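Thread: Planning a small budget for hand-held grippers, what do you buy first?
Board: Equipment and purchasing

valquiria_p
Good evening to all. I am making the equipment plan for our group at Ornbridge and I would like to hear from people who have already spent the money. We want to collect manipulation data in ordinary homes, with hand-held grippers, and later to run the trained policies on one arm. The arm is already paid. My question is only about the hand-held part.

I have an offer from Rivier for 6 complete units, and the total is 1,404 pounds before VAT. It includes the fingers, the body, the trigger and one set of pads for each unit. Cameras and memory cards are not included. The offer is valid until the end of November. Is it wise to take all the units together, or should I buy two and wait?

Valquíria Prado

torque_and_tea
Buy two and wait. The design will change under your feet. We ordered a full batch of the older Rivier body and three months later they moved the camera mount, so half of our calibration work was lost.

dgilmartin
I don't agree with torque_and_tea. If you buy two now and four later, then you have exactly the problem he describes, two versions in one dataset. Better to have all of one kind, even if it is not the newest kind. At Cletamlow we bought everything in one order and I would do it again.

What I would change is the division of the money. We spent nearly all on hardware and kept almost nothing for pads, screws and couriers. Pads should be a separate line in your plan.

Diarmuid Gilmartin

valquiria_p
Thank you both. About the pads, I did not think of them as a consumable. We have one unit on loan, with the magenta ribbed ones, and we are trying it on desk objects first. The computer mouse is my favourite test until now, because the back is rounded and the hand must come from above.

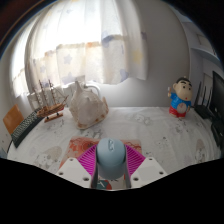
bench_nine
How many spare sets of pads should I plan for each gripper in the first year?

dgilmartin
Plan for four sets per gripper if you work most days, and two if it is only a few hours in a week. The ribs become smooth at the tips first. For six units on daily work it means 24 sets, and I would order 28 so that you have something when a parcel is late.

bench_nine
Thanks, that is more than I expected. We budgeted one set and a prayer.

torque_and_tea
Four sets is too much in my opinion. We turned ours upside down when the tips were worn and got nearly double the time from them. It depends if your pads are symmetrical. Check this before you order.

About the one order question, I understand the point of Diarmuid but he has a lab with storage and a technician. If one batch has a bad trigger spring, you have six bad triggers and all the money is gone.

dgilmartin
This is what a warranty is for. Ask for the warranty to start at first use and not at delivery, some sellers accept it if you ask politely. And I have no technician since last spring, I am the technician.

valquiria_p
I wrote to Rivier this morning about the warranty and also about the symmetry. They say the pads can be turned, but only the narrow model, and ours is the wide one. So for us it is four sets, or maybe three.

Another point on which I am not sure. Flanagan offers a similar gripper at 151 pounds for each unit, which is much cheaper, but you must print the fingers yourself. We have a printer, but it is old and it is shared with two other groups. Did anybody count the real cost of printing?

pk_lowtide
I have printed fingers for the Flanagan body. The plastic costs nearly nothing. Your time is the cost. The screw holes came too tight on my printer and I had to open each of them with a drill by hand, and after that the two fingers did not close parallel. I made the third pair well. If somebody in your group likes this kind of work then take Flanagan, otherwise pay Rivier.

torque_and_tea
Or take both, one Flanagan for learning and demonstrations, the others from Rivier. I would not mix them in the data.

dgilmartin
With this I agree, for once. But write it in the plan as training equipment, so that your finance office does not ask why you have two suppliers for the same thing.

Also for the cameras: buy one more than the number of grippers. And put the memory cards and the batteries in the same order, it is very annoying to wait for cards when everything else is on the shelf.

valquiria_p
This is very useful. My plan now is: the full Rivier order if they accept the warranty from first use, 21 sets of pads to begin (three per unit and a few extra), seven cameras, and a small amount kept for couriers. The Flanagan unit I will ask for next year. If they refuse the warranty I will buy three first, and Diarmuid can be angry with me.

dgilmartin
Three is the worst number, but I will not be angry. Ask them also if the screws are metric. Ours were not.

pk_lowtide
Second this about the screws. What length are the finger ones on the wide model, does anyone have it near?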